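Clolmont to end single-use cups at outdoor events from March
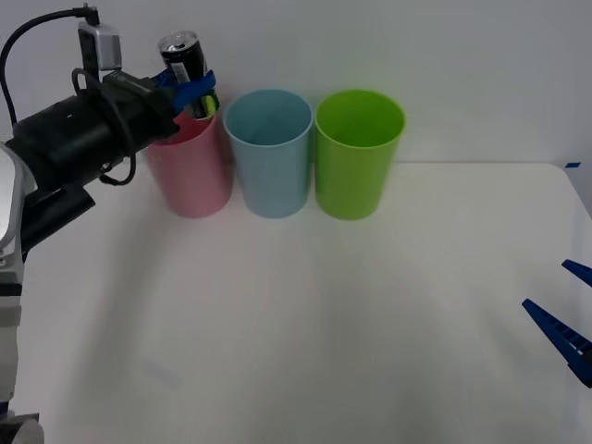

Deposit scheme replaces throwaway cups

Organisers of outdoor events in Clolmont will have to serve drinks in returnable cups from March, under new rules agreed by the town council on Monday night.

The rules cover any event on council land that expects 100 people or more. That takes in the spring fair, the summer concerts in Budby Park, the half marathon and the weekly food market on the quay. Smaller gatherings, such as street parties and school picnics, can carry on as before, although the council says it would like them to join in.

Customers will pay a deposit when they buy a drink and get it back when they hand the cup in at any stall or return point on the site. Cups will be collected at the end of each day, washed at the council's depot on Ravn Street and sent out again for the next event.

The council has set aside money for a first stock of 3000 cups, which organisers will be able to borrow free of charge until the end of the summer. After that there will be a hire fee. The amount has not been decided and will come back to councillors in the autumn.

Melati Ong, who chairs the environment panel, told the meeting that the town had put off the decision for too long.

"We had this same paper in front of us two years ago and we sent it away for more work," she said. "The work has been done. The bins in Budby Park after a concert have not got any emptier in the meantime."

According to the report given to councillors, street cleaning staff collected 784 sacks of rubbish from council events last year. Drinks cups and lids made up the largest share by volume. The report does not say how many of these went for recycling, but notes that most cups were too dirty or too mixed with food waste to be sorted.

Traders worried about queues

Not everyone at the meeting was in favour. Several stallholders from the quay market spoke from the public seats, and most of their concerns were to do with time and space.

Vsevolod Melnychuk has run a hot drinks stall at the market for 6 years. He said he supported the aim but did not see how one person serving alone could take orders, handle deposits and accept dirty cups from other people's customers.

"At half past eight in the morning I have a line back to the ferry steps," he said. "Those people are going to work. They are not going to walk back down to the quay at lunchtime with a cup."

He asked for market stalls to be left out for the first year. The council did not agree to this, but it did accept a change to the wording. Market traders may now keep using their own takeaway cups for customers who say they are leaving the site, provided they also offer the returnable cup and accept cups that people bring from home. The change will be looked at again after the first summer.

Officers were also asked to put a staffed return point at each end of the quay on market days, so that stallholders would not have to take cups back themselves unless they wished to. The cost of the extra staff will be met from the events budget.

A separate request from the rowing club, which wanted its regatta treated as a private event, was turned down. The regatta uses the council's slipway and the grass above it, and the legal officer said that this brought it within the rules.

Washing and storage

The depot at Ravn Street already has a commercial dishwasher, bought for the meals service that moved out of the building last winter. It will need a new drying area and some shelving before it can be used for the cups. Work on this is due to be finished before the spring fair.

Cups will come in two sizes and will not carry a date or the name of an event. Officers said that printed cups tend to be taken home as souvenirs, and the town would then have to replace them. A cup that is lost or broken will be paid for out of deposits that are not claimed. Any money left over at the end of the season will go towards drinking water taps in Budby Park, where there is currently only one.

Organisers who hire their own cups from a private supplier may go on doing so, as long as the cups are returned and washed. The Skurka folk weekend has used a hired set for its beer tent for some time and will not need to change anything.

What organisers need to do

Anyone planning an event on council land should state on the booking form how many cups they expect to need and on which days. Forms for the spring and early summer are open now. Requests for cups must reach the events office three weeks ahead, and borrowed cups must be back at the depot by noon on the first working day after the event.

There will be no fines in the first season. Events that do not follow the rules will get a written warning, and a second warning may affect later bookings.

The events office will hold an open session for traders and organisers at the town hall before the scheme begins. Sample cups will be on show and staff from the depot will be there to answer questions. The date will be put on the noticeboard on the quay and sent by post to all licensed stallholders.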